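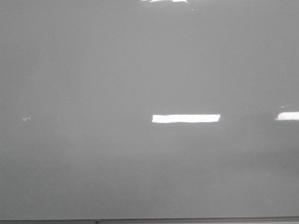 Is it worth going to an away game at Plinudthorpe?

It's worth it if you like standing close to the field and don't mind a long drive home in the dark. The parking is free, the soup is good, and you'll hear every word the goalkeeper says to his back line.

I got that question in my inbox last week from a reader who's just started following Cekodthorpe, and I figured I'd answer it properly, seeing as I made the trip on Thursday and still have mud on the floor mats.

First, the drive. It's almost 400 miles there and back from my front door, and I did it in a hatchback with a heater that only works on your feet. Renata Pawłowska came with me (she's been coming to away games with me since we were both in the supporters' choir, long story, terrible choir) and she was in charge of snacks and directions. We only got lost once, when the road to the stadium turned into the road to a gravel pit. A guy in a truck pointed us back the other way without us even asking, so I guess it happens a lot.

The Plinudthorpe ground is tiny. There's one covered stand, and the rest is grass bank and railing. The attendance was 208, read out over the loudspeaker in the second half to a big cheer from the 208. I remember when our two clubs met in the cup and there were 2780 people in, and you couldn't get near the food window. Different times! But I'll take a small crowd on a cold night if it means I can lean on the rail right by the corner flag.

Getting in and getting fed

You pay at a little hut by the gate. Bring cash, as the card reader was having one of its evenings. Programs are sold out of a shoebox and they go fast, so get yours before you get your soup. I did it the other way around and had to read Renata's over her shoulder.

The soup was bean and barley, and I went back for seconds at halftime. The hot dogs looked fine but I can't speak to them.

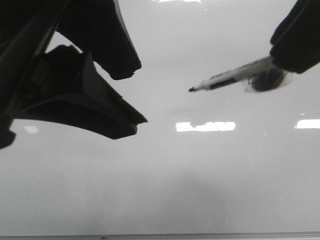
Gloss and soft shadows

The first half

OK, the soccer. We were bad. We were really, really bad for the opening stretch — passes going straight out of play, our left back slipping over every time he turned, and Kwok up front on his own waving his arms at everybody. Plinudthorpe scored from a free kick that took a bounce right in front of our keeper, and then they scored again from a corner that we just watched. I've seen more movement in a parking lot.

Kwok got one back right before the break. It wasn't pretty. Their center back tried to shepherd it out, Kwok got a toe around him, and the ball sort of dribbled in off the far post. I yelled so loud that a little kid in front of me turned around and stared at me for the whole of the next throw-in. Sorry, kid.

Renata thinks we should go back to playing two up front away from home. I've been saying the opposite all season, mostly because I like the extra midfielder when we're hanging on to a lead. We argued about it right through halftime and neither of us budged. If you have a view on this, please put it in the comments, and please try to agree with me.
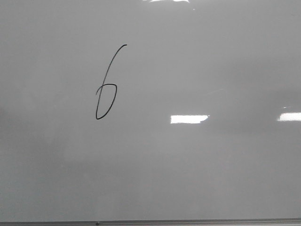
The second half

Much better. The manager moved our captain back into the middle and we started winning the ball up the field. The equalizer was a lovely goal, a proper team goal, out to the right and back across and tapped in at the back post. Then came the winner, way late, a header from a long throw, and a whole bunch of us ran down the bank and I lost a glove.

So it finished 3-2 to us, which puts us above Covska on goal difference, at least until they play their game in hand. I'd love to tell you I stayed calm through the stoppage time. I spent it crouched behind the railing with my hat over my face while Renata told me what was happening.

If you're making the same trip, wear boots for the bank, fill up on gas before you leave the highway, and ignore the sign with the soccer ball on it, as that's the one that sends you to the gravel pit. And if anybody picked up a green wool glove, left hand, near the corner flag, it's mine and I'd like it back before the Covska game.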